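## 3. How people start a fold

I want to spend a whole section on the first pinch, which my co-author Gil-soo Cheon thinks is too much space for something that takes less than a second. We argued about it over lunch and I won. Everything that goes wrong later in a fold (and plenty goes wrong!) seems to have its roots in where and how the cloth gets picked up, so I'd like to go slowly here and save the stacking and storing for Section 4.

A quick reminder of the setup. We visited 20 homes in Dravdale and Plornmont and asked people to bring us the flat white things they fold most: pillowcases, napkins, dish towels, the odd crib sheet. We asked for white because I'd noticed in the pilot that patterned cloth gives people a cheat. If there's a stripe, they line up the stripe and stop paying attention to the hem. Plain cloth makes them look at the edges and feel for the middle, and that was the skill I was curious about.

### 3.1 Middle or corner?

Before we started I'd have bet real money that everybody begins at a corner. My mother does, I do, and every folding guide in our reading pile tells you to. So it was a surprise to watch person after person drop the cloth on the table, reach into the body of it, and pull up a little peak before they ever went near a corner. I started calling this the "tent" in my notes and the name stuck, so I'm afraid it's going to be the tent for the rest of the paper.

What is the tent for? I asked, and got answers that didn't agree with each other at all. One woman in Plornmont told me she was "finding out what it wants to do." A retired baker said he was getting the air out. Two people denied doing it, and then did it again while denying it. My own reading is that it's a test of the cloth. You lift a bit, you feel how heavy it is and how stiff, and you see which way the creases run. A soft cotton that's been through the wash a hundred times lets its creases wander off and fade. A newer, crisper piece throws them out straight from the pinch and keeps them.
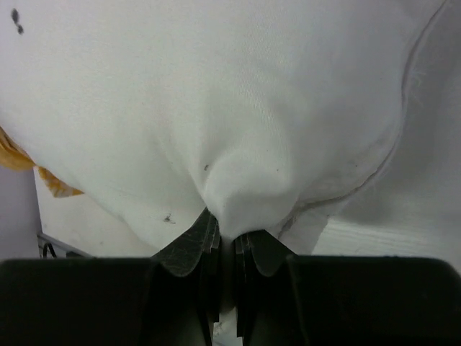

*Figure 3. Plain white cloth gathered at a single pinch, with soft creases running up and out from the grip.*

The creases matter because people read them, even when they can't tell you they're doing it. I'd see someone lift, pause, let go, turn the cloth a quarter of the way round and lift again. When I asked why they'd turned it, the usual answer was a shrug. But the second lift nearly always came with a longer, cleaner crease along one side, and the first fold then went down right beside that crease. Gil-soo thinks they're picking up the grain of the weave through their fingertips. I think they're mostly looking. We haven't settled it, and the notes we took don't let us.

### 3.2 How much cloth is in the pinch

The other thing I got a bit obsessed with is how much material people take. A pinch can be tiny, barely a thread's worth, or it can be a proper wad. Small pinches slip, especially on anything smooth. Big ones hold fine but leave a rumple that has to be stroked flat afterward, and on a pillowcase you may have grabbed both layers without meaning to. That last one is a real nuisance. We saw it over and over in the Dravdale homes, where most people were folding pillowcases straight out of the basket, and the fix was always the same: let go, slide a hand inside, shake, start again.

People who'd folded for a living were different. We had 7 of them, mostly from the old Kwon laundry, and they took a narrow pinch with a long strip hanging below it, so that the part being held was thin but there was plenty of it. I tried copying this at home and my napkins got better within an evening, though my husband says he can't see any change.

### 3.3 Light, tables and other small stuff

I didn't plan to write about lamps, but here we are. White cloth on a pale table is surprisingly hard to fold under a ceiling light, as the shadows along the creases go so soft that you lose them. By a window it's much easier. The same napkin can look warm in the middle and bluish toward its corners, and those shifts seem to help people judge where the surface rises and dips. Several folders moved toward a window without being asked. In December, when it was dark by the time we arrived, the folds took longer and people fussed more with their palms.

Table height came up too. The Skirkero folding table we carried around was too low for almost everyone, and I apologize here to all the backs involved. When people could use their own counter or bed, they did, and we let them. That makes the homes harder to compare, but I'd rather have people folding the way they normally fold. We did keep the smoothing cloth under the work the same in every home, so slipperiness at least wasn't changing on us.

One last note before Section 4. We only coded the first fold of each piece, and "first fold" took some defining. If somebody made a tent, let go and walked off to answer the door, we counted from the next time they touched the cloth. Gil-soo wanted to leave those pieces out altogether. They're marked with a dagger in the appendix so you can take them out yourself and rerun the comparison.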